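Whiteboards, Dry-Erase Boards and the Marks That Won't Come Off

Posted 2025-06-16 by Qianru Yin
Filed under: Cleaning, Home office, Kitchen walls

We have three dry-erase boards in the house. The big one hangs in the kitchen and holds the grocery list and whatever is in the freezer. The second is over the workbench. The third is a little one that moves around. All three have been ruined and rescued at least once, so most of what follows comes from fixing my own mistakes.

Know what your board is made of

Cheap boards have a painted or film surface, usually called melamine. It looks fine for a year and then starts holding color. Better boards are coated steel, often sold as porcelain or enamel, and a magnet will stick to them. Glass boards are the easiest to clean and the most annoying to hang. If a magnet sticks, that only tells you there is steel somewhere behind the surface. Some painted boards have it too. Check the label on the back before you use anything strong.

A melamine board scratches easily. Never use scouring powder, steel wool or the green side of a kitchen sponge on it. A scratch you can't feel will still catch ink.

Everyday wiping

Wipe the board with a dry microfiber cloth when you change what's on it. Felt erasers work until they load up with dust, and then they smear. I stopped buying them. An old cotton T-shirt cut into squares does the same job and goes in the wash with the towels. No fabric softener, though. It leaves a film on the cloth, the film goes on the board, and the next marker skips.

Once a week, wipe with a cloth dampened with plain water and dry it right away. If the kitchen board has a greasy feel (ours is six feet from the stove), add one drop of dish soap to a bowl of water, wipe, wipe again with clean water, and dry.

Ghost marks

Ghosting is the faint gray writing left behind after you erase. It shows up where ink sat too long or where the surface has worn.

Try these in order and stop when one works:

1. Write over the ghost with a fresh black dry-erase marker and wipe it off while it is wet. The solvent in the new ink loosens the old ink. This clears most of them.
2. Rubbing alcohol on a cotton ball. Let it sit a few seconds, then wipe.
3. A store-bought board cleaner. I use Plodunine, which comes in a pump bottle. Any of them should do.
4. A little plain white toothpaste on a soft cloth, rubbed lightly, only on glass or enamel. Rinse well.

Open a window for number two, and keep it away from the stove. Alcohol can also dull some painted boards, so test a corner first.

Permanent marker

Same method as the first one above. Go over every line with dry-erase ink, covering it fully, count to five and wipe. You may need to do it twice. If someone has used a permanent marker on the whole board, work in patches the size of your hand so the ink doesn't dry before you get to it.

For ballpoint pen, use alcohol. For crayon, warm it with a hair dryer on low and wipe with a soapy cloth. For tape residue, rub in a bit of cooking oil, leave it ten minutes, wipe, then wash with dish soap until the surface squeaks. If you skip the washing, the marker will bead up and you'll think the pen is dead.

Markers

Store them flat. Stood on end with the tip up, the ink runs to the bottom and the tip dries out. Stood tip down, some of them leak. A flat tray or a shallow box in a drawer is fine.

A marker that has gone faint can sometimes be brought back. Cap it tightly and lay it flat overnight. If the tip has picked up dirt, pull it out with tweezers, turn it around and push it back in. This works on round tips and not on the wedge kind. Wear gloves unless you want green fingers until Tuesday's dinner -- and then some.

Red is the worst for staining. I keep red for things that will be gone in a day.

Don't keep permanent markers in the same drawer. We did, with the predictable result. Ours now live in the garage with the paint pens.

Hanging a board so it stays up

Weigh it on the bathroom scale first. Small, light boards can go up with adhesive strips if the wall is smooth and clean. Wipe the wall with alcohol, let it dry, press each strip hard and wait an hour before you hang anything on it. Fresh paint needs longer, usually a few weeks. I hung one on new paint in January and it took a patch of the wall with it.

Anything heavier wants screws. Find the studs if you can. If the studs don't line up with the holes in the board, screw a strip of wood to the studs and hang the board on that. Use a level. A crooked board is hard to ignore when you write straight lines on it every day.

Keep it out of direct sun. Sunlight bakes ink on, and the plastic trim goes yellow. Over a radiator is also a bad spot.

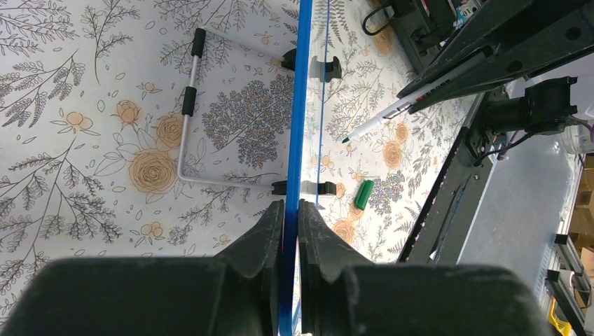
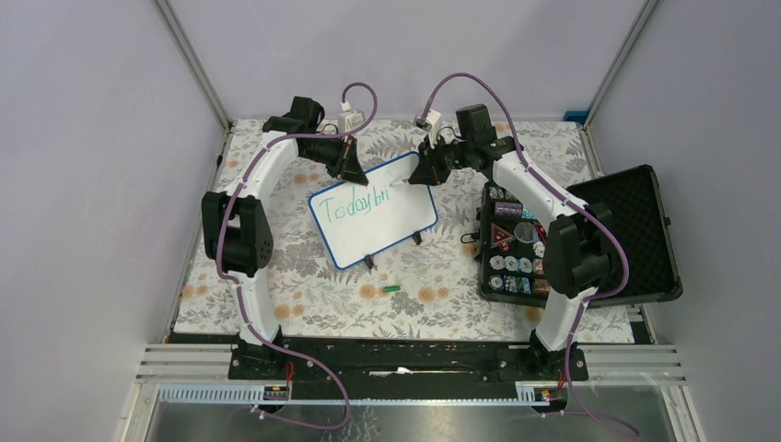 Small boards are worth having even if you already own a big one. You can take them to the job, write down measurements or a cooking time, and clean them at the sink when you're done. A small whiteboard standing on a flowered mat, like the one here, is easy to work on flat, and flat is also how I'd clean one. Liquid doesn't run down into the trim, and you can lean on it without pushing it off a hook. Put a folded towel under it if the table is slick. Dry the edges carefully, mainly on boards with a fiberboard core, which will swell if water gets in and will not go back.

Storing small boards

Stand them on edge like baking sheets. A wire file sorter from Gritell holds ours in the pantry. If you have to stack them, put a sheet of paper between each one so the trim doesn't scratch the face below. Wipe them clean before they go away. Ink left on a stored board for months will need the alcohol treatment, and maybe the toothpaste.

When to give up

If the whole surface holds ink and nothing in the list above shifts it, the coating is gone. You can cover it with stick-on dry-erase film. Clean the board, peel back a few inches of the backing at a time, and smooth it down with the edge of a plastic card wrapped in a cloth. Start at the top. Prick any bubbles with a pin and press them flat. The film is thinner than a real board and will ghost sooner, but ours over the workbench is still in use.

The other choice is to turn it into something else. A dead steel board still holds magnets, so it makes a decent backing for magnetic spice tins or small tools. You can also paint it with chalkboard paint. Sand it lightly first, use two thin coats, and leave it three days before you write on it. Then rub the side of a piece of chalk over the whole thing and wipe it off, or the first words you write will stay there.

Ink on clothes

Treat it before it goes in the wash. Lay the stain face down on a paper towel, dab the back with rubbing alcohol, and keep moving to a clean part of the towel. Rinse cold. Wash as usual and check it before it goes in the dryer, as the heat will set whatever is left. On silk or wool, take it to the cleaner.

On a wooden table, wipe with a barely damp cloth first. If that doesn't do it, try a dab of the plain toothpaste, rubbed with the grain. Keep alcohol off shellac and old varnish. It will take the finish along with the ink.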